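PRESS RELEASE

August 20, 2025

Tindall College students take robot arm from bench to bodywork in door handle project

Students on the second-year automation course at Tindall College have completed the build stage of a project to program a robot arm to find and approach a vehicle door handle. The work forms their entry for the Vonley Student Handling Competition, which is open to college and sixth-form teams and is judged on repeatability, safe operation and the quality of written records.

The competition task is set by the organisers and is the same for every team. An arm with a jointed gripper must begin from a parked position, move towards a vehicle side panel, locate the handle and bring one fingertip to a defined point beside it. The arm must then withdraw along a different path. Contact with glass, mirror housings or trim loses marks. Contact above the permitted force ends the run.

Each team is allowed 100 attempts on the final day, divided into blocks, with a pause between blocks for inspection of the gripper. To qualify, a team must reach the target point on at least 80 of them. Teams are not told in advance which side of the vehicle will be presented.

The Tindall team has worked on the task since April under Modupe Iyamu, lecturer in automation. The students divided the work into mechanical preparation, motion planning and testing, and changed places at the end of each unit so that every student has written code, fitted parts and kept the test log.

"The motion itself is short and slow, and most of the marks are in the preparation," said Modupe Iyamu. "A handle sits in a shallow recess on a glossy surface. Reflections move when the arm moves, and a camera on the wrist will pick up all of them. The students had to decide which features they could rely on and which they had to ignore. They spent longer on that than on the path."

The gripper has jointed black links held by slotted screws. Screw tightness is checked and entered in the log before each block of attempts, as the team found in early tests that a small amount of play at a finger joint was enough to move the tip away from its programmed point. A corrugated sleeve covers part of the arm, and clear plastic wrap is used lower down.

Work on the approach path is carried out at low speed. The arm is stopped close to the panel, the position of the fingertips in relation to the handle and the window is recorded, and the path is adjusted before the next attempt.
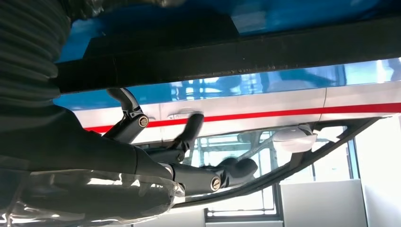
Why does the team stop the arm before it reaches the handle?

Stopping short allows the position error to be measured without any load on the fingers. Once a finger is in contact with the panel the joints bend slightly, and the reading then includes that bending as well as the error in the path.

The control program is divided into 3 sections: search, approach and withdrawal. In the search section the arm moves parallel to the panel and looks for the edges of the handle recess. The approach section uses the recess position to set a straight path for the fingertip. The withdrawal section was written last and has taken the most revision - the competition rules require the return path to stay clear of the mirror housing on either side of the vehicle, and an early version of the program passed too close to it.

Motion planning was carried out in Plallonora, a teaching package already used on the course. Students tested each path in the software before running it on the arm. Differences between the planned and measured positions were entered in a shared table and used to correct the starting position of the arm base.

Haneo, an automation supplier, has supported the project with workshop time and a day of instruction on safe working around moving arms. Florencio Quintana, training engineer at Haneo, reviewed the team's risk assessment and attended two of the test sessions.

"I asked them to show me the log before they showed me the arm," said Florencio Quintana. "It gave the program version, the speed and the result for each attempt, including the ones that failed. With a record like that you can trace a fault to a change somebody made. I suggested a lower speed for the last part of the approach and a clearer rule on who holds the stop button."

Both suggestions have been adopted. One student now holds the stop button throughout each run and has no other duty. A second operates the program and a third keeps the log.

The team will next run full practice blocks under competition timing, with the panel position changed between blocks by a student who is not operating the arm. The control program will be frozen before the final, after which only the speed settings may be altered under the rules.

The test log and the team's written report will be kept by the college and used as teaching material for the next intake on the automation course.

Notes for editors

The Vonley Student Handling Competition is a team event for students in full-time education. Entries are assessed on practical runs and a written report.

Interviews with Modupe Iyamu and members of the student team can be arranged through the Tindall College press office. Visits to the workshop are possible by appointment during term time. Visitors are required to wear eye protection and closed shoes.

ENDS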